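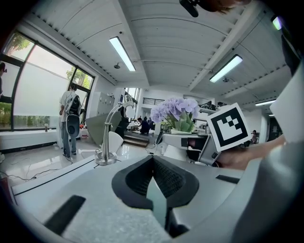
A hand-held gripper with a square black and white marker card, one hand reaching in from the right.

Search this site Enter your keywords Go

Gretton bakery brings back its ginger biscuits

Good news for anyone who still has a soft spot for a proper ginger biscuit: the Uysal bakery in Gretton is baking its old favourite again, after a gap long enough that a fair few regulars had given up asking. The first trays went out in June, and the shop had sold 400 biscuits before lunch, with a queue that reached past the door and some way along the pavement (it was, luckily, a dry morning).

The biscuit is a plain-looking thing – round, dark and cracked across the top – and people in the village have always simply called it "the ginger one". It is made with butter, black treacle, soft brown sugar and two sorts of ginger, ground and crystallised, and there is a little orange zest in there too, although you would be hard pushed to pick it out unless somebody told you. The dough rests overnight in the fridge and is rolled into balls by hand the next morning, then baked until the edges are firm and the middle still gives a little when you press it.

It went off the shelves when the bakery's old oven was retired. The new one, lovely as it is for bread, ran rather fiercely and turned the treacle bitter before the centres were done, and the bakers tried all sorts of things before settling on a lower shelf, a thicker tray and seven extra minutes at a gentler heat. They also changed the flour, which now comes from the Skodby mill and seems to hold the butter better, so the biscuits spread less than they used to and have a bit more height to them.

Those with long memories may notice they are a touch less sweet as well. The bakery says that was done on purpose, and that so far the only grumble has come from a customer who likes to dunk and finds the new ones take longer to soften in the tea. Her answer, we understand, has been to use a bigger mug.

A box of seven costs the same as it did before, and single biscuits are kept in the jar by the till. Anyone wanting a large order for a wedding or a fête should give two days' notice, as there is only so much room in the fridge for resting dough – up to 1000 biscuits' worth when the bread orders are light, and a good deal less at weekends.

There is a lemon version on the way too, made with the same dough but without the treacle, and it will be tried out first at the Tesimau tea room, where the scones already come from the same ovens. If it goes down well it will join the ginger ones in Gretton by the autumn. Doors open at 8am, and the biscuits are usually out of the oven and cool enough to bag by half past nine.

Contact us | Copyright Gretton village news | Back to top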